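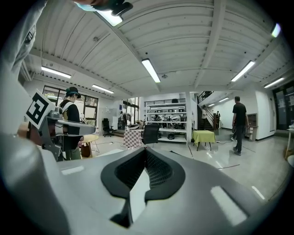
Tuesday, 14 up to close. Continuing the moisture work on the lime plaster panels.

Panel set B came out of the cabinet at 30 per cent RH. Surface sound on all but the Ploltby mix, which has fine crazing along the lower edge, same place as last time. Suspect the backing, not the binder. The Sumampouw sand is coarser than the old stock and wants more water at the knock-up, so the two mixes are not like for like. Should have sieved it first.

Weights taken on the Andix balance. Panel B2 read 2,271 g, repeated 3 times with no change. B4 drifted on each reading - draught from the extractor, most likely. Turned the extractor off and B4 settled. Earlier B4 figures struck out in the log, please do not use them.

Pin meter still reads high against the oven-dry samples. Gap is widest near the scratch coat. Treat pin readings as a comparison between panels only.

Stadeo primer: the tin was left with the lid loose and has skinned over. Strained it and used it on the offcuts, not on the numbered panels. New tin needed before set C.

To do:
Sieve the sand and remake the Ploltby mix
Cut 13 more backing boards, same batch if there are any left
Check the cabinet door seal, over an hour to recover after opening
Relabel B5, pencil has rubbed off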